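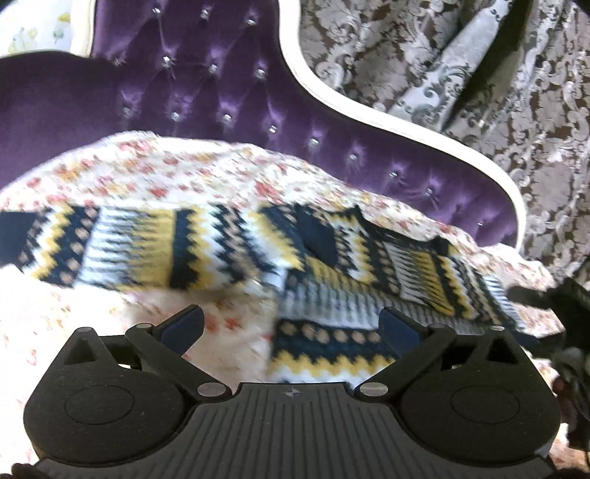
Hultwood Release No. 4, page 1 of 2

CISHAM, November 24, 2021

Hultwood finds little to separate two hand-held grippers on soft furnishings, and doubts the claims made for both

Hultwood, the independent test house in Cisham, today publishes its comparison of two hand-held grippers used to record household handling work. The Likilel and the Quiambao were each tried on clothes, bedding and cushions in furnished rooms. Hultwood does not recommend either one for knitwear on the strength of these results, and advises buyers to treat the phrase "handles any fabric" as advertising.

The trial ran to 1229 attempted pick-ups. An attempt passed if the item was lifted clear of whatever lay under it and held while the operator took one step back. Bunching the cloth did not count, nor did lifting the blanket underneath along with the jumper on top. Both makers were sent the rules in July. One asked for the blanket rule to be dropped, and it was kept.

"Most demonstrations we are shown use a folded tea towel on a bare worktop," said Rodel Tolentino, who led the trial. "Put a heavy patterned jumper on a flowered blanket, on a sofa with a deep buttoned back, and you have something closer to what people own. We would like to see the makers film that."

The Likilel closes on a pair of dark blue pads at the tips of its two fingers. Operators liked the pads, and on thick knitting they took hold more readily than the harder tips of the Quiambao. That advantage shrank once the blanket rule was applied. A pad that takes a good grip of a jumper will often take a good grip of the layer below, and an operator looking down over the housing may not notice until the lift has started.

The Quiambao picked up fewer stray layers but dropped more sleeves. Hultwood considers the two faults equally tiresome and has not tried to rank them.
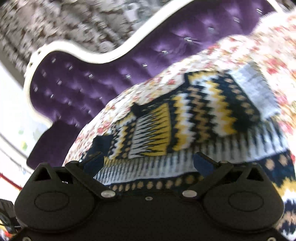
Blue finger pads on a zigzag-patterned jumper during the sofa trial. Photo: Hultwood

Hultwood also looked at the recordings, which for many buyers are the main reason for owning such a tool. Its view is cooler than that of the sales literature. Quick turns of the wrist smeared the background and sometimes the fabric too, while the gripper itself stayed fairly crisp. A clip can therefore look perfectly good to someone checking only the fingers. Wide-angle bending of straight edges was also plain to see, and buyers who need measurements from their recordings should ask how it is corrected before they pay.

Tanko Mohammed, who reviewed the clips, was unmoved by the claim that 2000 recordings are enough to teach a machine to tidy a living room.

"Enough for which living room?" he said. "We had one sofa and a few garments and the results changed when we moved a cushion. I would want to see the same claim tested in a house the maker had never been in, by somebody the maker does not employ."

The trial has limits of its own. Every operator was right-handed. No wet laundry was used. Silk and lining fabrics were left out after disagreement over how to score a slide, and the Quiambao was tested with its factory tips only, although softer ones can be ordered. Wear to the pads was not measured. Hultwood paid for both grippers and has no commercial tie to either maker.

A second round will cover coats, towels and fitted sheets. Makers wishing to enter a gripper must supply a standard retail unit; specially prepared samples will be returned.

The full results table and scoring rules are on page 2. Press enquiries should be addressed to Rodel Tolentino at Hultwood, Cisham.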